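Moruvik Fleece Throw, Cream - Review After a Winter of Use

Rating: 3 out of 5

I bought the Moruvik throw to replace an acrylic one that had gone flat and stiff after too many trips through the dryer. I wanted something soft and warm enough for a cold living room that would fold small and go in a basket during the day. It has been on the couch most evenings since November. I have also had the small cushion from the same line, which came in the bundle.

What you get

The bundle is one throw, one round cushion and a drawstring bag for storage. The throw is a single layer of long-pile polyester fleece with a turned hem. The cushion has the same pile on both sides and no zipper, so the cover doesn't come off. The bag is thin and I stopped using it in the first week. It is cut so close to the size of the folded throw that you have to kneel on the thing to get the last corner in.

Colors are cream, slate and a dull green. I went with cream. If you have a dark dog or you eat on the couch, pick one of the others.

The feel

Soft, and it stays soft. The pile is deep enough that you can push your fingers into it and not feel the backing. It does not have the slippery feel that some cheap fleece has, and it doesn't squeak when you drag a fingernail over it. My daughter, who is picky about fabric, took the cushion for her own room on the first night and I have only borrowed it back for this review.

It is warm for its weight. Over the knees it is enough for a room at 64 degrees. For a nap you will want something under it, as the weave of the backing lets a draft through.

Static is a problem in dry weather. From December on I got a snap off it nearly every time I stood up. A humidifier in the room cut this down a lot. A dryer sheet did not.

Shedding

This is the main complaint. Out of the package, the throw sheds badly. Shake it once and you will find short white fibers on your sleeves and on anything with a nap to it. Wool and corduroy are the worst. Smooth cotton does all right, and most of what lands on it brushes off with a dry hand.

I took it outside and shook it hard before the first wash, then washed it alone on cold, then shook it again. That got rid of the worst. By the third wash it was down to a few fibers at a time, and it has stayed at that level. The cushion sheds much less, I assume because the pile on it is a little shorter. 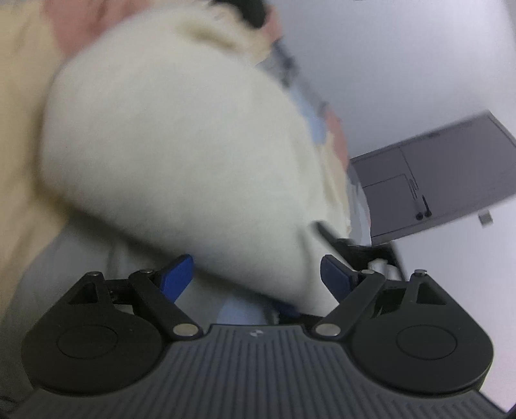
Ruth Hulme, commenting on the first version of this review, wrote that she had the slate one and it never stopped shedding at all. She washed hers six times, twice with vinegar, and ended up giving it to her sister for the porch. She also said the slate looked two shades darker than on the website. I can't speak to the color, but I wouldn't be surprised if the darker dyes behave differently in the wash. Two other comments on the same version agreed with me that cream settles down after a few cycles, so there may be some luck in which one you get.

Washing and drying

The tag says cold wash, gentle cycle, tumble dry low. I followed it except for the dryer, where I now use no heat at all. Low heat on my machine was enough to clump the tips of the pile along one edge, and those clumps have never come all the way out. Air only takes two cycles, or one cycle and an hour over a door. Brush it while it is still a little damp. A plain pet slicker brush works better than the comb Moruvik sells for the purpose, and I'd skip the comb.

The cushion is spot clean only, according to the tag. I put it in the washer anyway, inside a pillowcase tied shut. It came out fine but took two full days to dry through the middle, and the filling needed to be pulled apart by hand from the outside. It is a bit lumpy on one side now. I'd do it again if something got spilled on it, but not just to freshen it up.

Don't use fabric softener on either piece. I tried it once and the pile felt greasy until the next wash.

Construction

The hem is sewn with a single line of stitching. Mine has come loose in one place, a run as long as my thumb, near a corner. I closed it with a needle and white thread in a few minutes. For the price I would have liked a double row there. The seam on the cushion is better. It gets thrown across rooms and squeezed flat under elbows, and it hasn't opened anywhere.

After a winter the pile has thinned slightly where my feet go. You can only tell by touch.

Compared with the Hollis

My brother has the Hollis throw, which costs 20 dollars more. It's heavier, has a smooth backing on one side, and hardly sheds. It also doesn't feel as nice against the face and it folds into a much bigger bundle. If I were buying for a guest room, where it would get washed a few times a year and sit folded the rest of the time, I'd get the Hollis. For the couch I still prefer this one.

Good
Very soft, and stays that way if kept away from heat
Warm for its weight
Cushion holds its shape in normal use
Folds small

Not so good
Sheds heavily for the first few washes
Single-stitched hem
Static in dry rooms
Cushion cover doesn't come off
Storage bag too small to bother with

Moruvik takes returns on unwashed items only, so do the outdoor shake first and decide then if you can live with the fibers. Customer service answered my question about the hem on a Thursday evening, the same day I sent it, and offered a partial refund. I didn't take it, as I had already sewn it up.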